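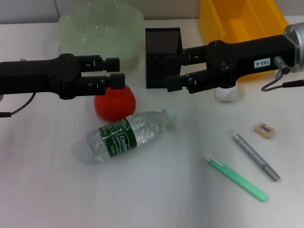 *Last changed: November 2020*

I spent most of the past two weeks on the part of our code that decides which arm goes for which object. The table has two arms facing each other, and until now the split was a line down the middle. Left of the line went to the left arm, right of the line went to the right arm. It was one if statement and it got us through the first demo.

The trouble is anything that lies across the line. A water bottle on its side is the worst case. The detector gives me a box, I take the center of the box, and the center moves a little from one camera update to the next. With the bottle in the middle of the table, the planner would give it to the left arm, start a plan, get a new center, and give it to the right arm. Both arms would set off and then both would stop when the collision check fired. I have logs where this goes on for 90 seconds.

Satish Chaudhary suggested scoring each pair of arm and object and picking the lowest total, and that is what I ended up writing. The score has three terms: the path length in joint space, how far the wrist has to turn to line up with the object, and a penalty if the path passes within a set distance of the other arm. Once an object is assigned it stays assigned until the grasp is done or the plan fails. That last rule was four lines of code and fixed more than the scoring did.

A round object next to a long one is still awkward. If the ball sits close to the end of the bottle, the grasp planner wants to put a finger where the bottle is. I added a clearance check on both fingers before the approach, using the depth points and leaving the boxes out of it. The check throws away a lot of grasps. On a crowded table it starts with 400 candidates and may keep 3. When it keeps none, the object goes to the back of the queue and we try again after something else has moved.

Pens are their own problem. They are thin, so the depth data is poor, and the angle from the detector can be off by enough that the fingers close on one end. I now fit a line to the color mask and ignore depth for the angle. Height comes from the table plane plus a fixed offset. It isn't elegant.

The clear jar I have left alone. The depth camera sees through parts of it and I don't want to start on that this month.

I replayed the old Jallton logs through the new assigner, all 87 of them, and the back and forth is gone. Replay says nothing about contact, so the next step is a long run on the real arms. Ravinder Fehr wants the planner timings logged separately before we do that, and I agree. At the moment planning and the clearance check share a timer and I can't tell which one is slow.

The code is on the cullow branch. The old if statement is still in there behind a flag, and I'll take it out in January.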